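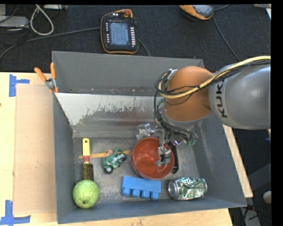 The Case for the Mixed Bin

Most households and most offices keep at least one container in which unrelated things are allowed to lie together. It may hold a hairbrush, a bowl, a child's toy motorcycle and a piece of fruit that someone meant to eat. The customary advice on home organization treats such a container as a failure. It is the position of this essay that the mixed bin deserves a recognized place in any sound system of storage, and that the present enthusiasm for single-purpose containers has gone too far.

The Wesora guidance on shared storage, adopted by several residential buildings in the Matubbar district, recommends that every object be assigned a category and every category a labeled box. The intention is reasonable. A resident who needs a hairbrush should know where hairbrushes are kept. In practice, the number of categories grows faster than the number of objects. When the common rooms at Ultden were inventoried last June, the register ran to 1,734 items under 200 headings. Many headings contained one entry. A label had been printed, a box purchased and a shelf cleared for a single bowl.

Categories of this kind impose a cost that is seldom entered in the accounts. Each object picked up at the end of the day must be judged before it can be put away. Is a toy motorcycle a toy, a vehicle or an ornament? Does a thin stick belong with craft supplies or with garden goods? The person tidying is usually tired, and the usual result is that the object stays on the table. A large bin asks for no such judgment. The table is cleared in a few minutes, and the sorting may be done in the morning by someone with more patience.

It will be objected that a mixed bin only postpones the work. This is correct, and postponement has its uses. A household that separates clearing from sorting can give each task to the person best suited to it. Small children are able to clear. They are often poor sorters, and it is unkind to ask them to be both at eight in the evening.

There are proper limits. Fresh fruit should be taken out the same day, as it bruises easily and will mark whatever lies beside it. A brush used on hair should not remain against anything intended for eating. Sharp objects and medicines should never be admitted. The bin itself should be wide, open and plain – metal is suitable, for it can be washed out and does not suffer much from a few scratches – and it should stand where every member of the household can see into it. Deep baskets with lids are to be avoided. What cannot be seen is not sorted, and within a season the basket becomes a second attic.

A fixed time for emptying is also necessary. The Siltance housing office sets an upper limit of 60 objects for each shared bin and requires that it be emptied before new items are added. Residents may find the figure strict. A smaller home could work well with a lower one, and a family with several children may need two bins.

We would therefore ask those who write storage rules to leave room for one container without a label. The existing boxes need not be discarded. They should be fewer, and they should be reserved for things that are looked for often.

Related items
Labels and Their Upkeep in Shared Buildings
What Belongs on an Entryway Table
Ultden Common Rooms: Notes on the June Inventory
Choosing a Shelf Depth
Lost Property Procedures at Matubbar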